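What the Tray Table Is Changing for Us

09/12/2018

Several people have asked me by e-mail how it is going with the robots at my work, and I answered each of them a little differently, so now I will write it one time properly. English is my third language and I write it slowly. Please be patient with me.

I work at Jernico, in the kitchen building in Flonumholm, on the tray line. I have been there nine years. We prepare meal trays for clinics and for homes of old people. On a normal day over 2000 trays go out from our building. A tray has a plate, a spoon, a fork, sometimes a knife, a cup, a napkin and the card with the name of the person. The hot food is put on at the end. My part of the line is called dry setting, and it is everything before the food.

We are 17 people on dry setting when you count both shifts. I say this number because it is the number everybody had in the head in June, when the management invited us to the canteen and told us about the project. The project has the name Ukum. I asked what it means and I got two different answers.

The meeting in June

The plant manager showed a short film and then he said that no contracts would be ended because of Ukum during the trial. My colleague Wenceslao Barajas raised his hand and asked, "And after the trial?" The manager said that this was a good question. In my experience, when a manager says it is a good question, you should write down the date.

I do not want to make the manager look bad. I think he really did not know. But we went back to the line and we worked quietly that afternoon, and usually we are a loud group. Some people began to look at job announcements the same evening. One woman from the early shift left in the summer and went to the laundry company, and she told me the reason was the money. Perhaps it was the money.

What I learned about the work

In the first weeks we had no robots, only questions. Yatziri Galindo is the engineer who leads the trial, and she spent many hours standing behind us with a notebook. At first it was unpleasant. If you have never had a person behind your back who writes down how you pick up a fork, I cannot explain the feeling.

But her questions were good. She asked me why I turn the plate a little before I put it down. I said that I do not turn the plate. She said that I turn it every time. I watched my own hands for one hour and it was true, I turn it, and I believe I do it to feel if there is a chip on the rim. In nine years I never thought about it. There is no line for this in our work instruction, which is 13 pages long and says on page two how to wash the hands and on page four how to wash the hands again.

She asked Ita Ó Flaithearta how she knows that two spoons are stuck together. Ita said, "They are too heavy." So the weight is in her fingers. Yatziri wrote this down and underlined it, and Ita was proud the whole day, although she will deny it.

After this I started to see my work with more respect. It is a simple work and I have always said it is simple when people ask me at parties. Now I think I should stop saying it.

How we practice

The practice room is on the ground floor, in the part with the gray concrete. There is a wooden table with a black metal frame around it, and on the frame two black arms. Our practice pieces are colored, so you do not confuse them with the real ones. A person sits at the near side. That person is usually one from the line, because Yatziri said from the beginning that she does not want to teach the arms with people who never set a tray. There are three of us now who take turns: me, Ita, and Debashish Bepari from the late shift.

One exercise is easy to describe. The plate must lie in the tray, the spoon and the fork must come from the table to their places beside the plate. For a person this is two seconds. For the arms it is a long story. The fork is the worst thing. It is thin and it lies flat, and the fingers must come down very near to the table without pushing on it. I have dreamed about the fork.

On my first day I was so afraid to break something that I moved like under water. Debashish was better, he plays video games with his sons. By the second week I was not so bad. You must wait a little. If you hurry, you make a correction, and then a correction of the correction, and then you have to begin from the start.

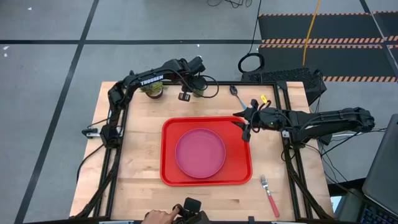 What is different for the people on the line

First, the talking. On the line we talk all the time. You stand side by side and your hands work alone, and so I know everything about the knees of Wenceslao and the divorce of his brother. In the practice room you cannot talk much. You need the whole head. When I come home from a practice day my body is fresh and my head is finished, and on a line day it is the opposite. My wife says she prefers me after the line, because then I sit down but I still listen.

Second, the money. We three who practice receive a small addition for each hour in the room. The others do not receive it. It is a small sum, but it is on the paper in the locker room where the hours are listed, and everybody can read. For two weeks one colleague did not say good morning to me. We have spoken about it since then. I told him I would share the hours if it was for me to decide, and I have asked Yatziri if more people can learn. She said yes, but the plan for it has not come.

Third, the wrists. This I must say because it is the good side, and I do not want to write only like a worried man. Dry setting is bad for the wrists and for the shoulders. Wenceslao has had an operation. Ita wears a support on the right hand when the weather changes. If an arm could take only the cutlery from us, only this, many of us would have less pain at night. When I think about this I want it to go faster.

Natanael disagrees with me

Natanael Godoy is our representative, and he is a man who reads everything, also the small text. I showed him the first version of this post and he said I was too friendly. His argument is this. When I sit in that room, I put my nine years into the machine, and for this I get a small addition per hour. After that the company has my nine years and it also has me, and it can choose.

I had no answer and I still do not have a complete one. I told him that the knowledge about spoons is not a treasure that I can keep in a bank. If I do not show it, another person will. He said, "Then the other person should also ask for a better price." We drank our coffee and I have to admit that he made me think.

He has now asked for three things in writing. That hours in the practice room are open to everybody on dry setting. That those who work at Ukum get a certificate which another employer would also understand. And that the company tells us before spring how many places there will be on dry setting after the trial, with a number and not with nice words. I signed the paper. Ita signed too, and Debashish wanted to read it at home first, and then he signed.

The visit from Meléndez

Meléndez is one of our clients, they have several homes for old people. In autumn two persons from there came to see the trial. I was in the room and I had to demonstrate, and of course the spoon slipped from the fingers three times while they were watching.

One of the visitors asked something that I keep thinking about. She asked if the tray will look different. She explained that some of their residents notice immediately when the fork lies on the other side, and then they do not eat, or they ask the whole day what has happened. I said that on our line we know this, and for some of the names on the cards we put the spoon nearer because the person has a weak arm. It is written nowhere. Wenceslao knows most of these names. He has never met one of the people.

Yatziri did not know it before that day. She was a little pale, I think. The week after, she sat with Wenceslao for a whole morning and they made a list, and now there is a column in the system for it. So this is one thing that is better because of the robots, although the robots did not do it. Wenceslao now says "my column" and he corrects it with a pencil on the printout, and then somebody must type it.

Where we are now

At the moment no real tray is set by the arms. All trays that leave the building are still made by us. The trial will continue through the winter, and the next thing on the plan is the cup, which I am not looking forward to, because a cup can roll.

Some readers wrote that I should look for another job while I am still young enough. I am thinking about it but not every day. I have applied for the evening course in machine maintenance and I am waiting for the answer. Debashish applied for the same course, so if they take only one of us it will be an interesting winter in that room.

If you work in a place where something similar is happening, please write to me how it was organized, and most of all if your people got a certificate and what stood on it. Natanael collects such examples and he would be thankful. The comments are open, but I read them only in the evening.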